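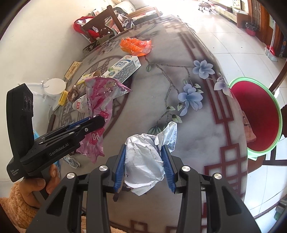

**Presedby Gliding Field** is a grass airfield used for winch and aerotow launching, on a low ridge west of the village of Presedby. It is home to the Flurneo Soaring Club, which has flown there through several changes of name and one change of county boundary. The field is best known among visiting pilots for its slope, its sheep and its soup.

## Site

The main run is 1000 metres long and lies east to west, with a dip near the middle deep enough to hide a two-seater from the launch point. First-time visitors are warned about this in the briefing and tend to be alarmed by it anyway. A shorter cross strip is marked on the club map and is used mainly for parking.

The ridge faces south-west and works best in a fresh wind from that quarter. The prevailing wind obliges for much of the year, usually bringing its own cloud. In a northerly the hill produces nothing but sink and the flying consists of circuits, which the club newsletter describes as "training".

## Launching

Launches are made by a 2-drum Ugwu winch, bought second-hand and painted yellow over an earlier green. It gives good heights in a headwind and modest ones otherwise. Aerotows are offered when the tug is serviceable, and the notice saying whether it is has its own hook by the kitchen door.

## Soaring

Thermal flying begins in earnest in April, when the ploughed ground beyond the village starts to warm. Sea air usually arrives in the late afternoon and ends the day for anyone who had planned on a leisurely lunch. Wave has been contacted in lee of the Grulel hills, and the site record stands at 3142 metres above the field. The barograph trace is framed in the clubroom, hung slightly crooked.

The standard local task is an out-and-return to Grulel church, 29 kilometres in each direction. It is regarded as easy by those who have done it, and the farmers along the return leg have become practised at opening gates.

## Facilities

There is a hangar, a clubroom and a caravan of disputed ownership. Camping is permitted behind the hangar, out of the wind in all directions except the usual one.

## Access

The track from the Presedby road floods after heavy rain. The club's site notes, last revised 12/25/19, advise trailers to use the upper gate and to shut it afterwards. The second instruction is underlined.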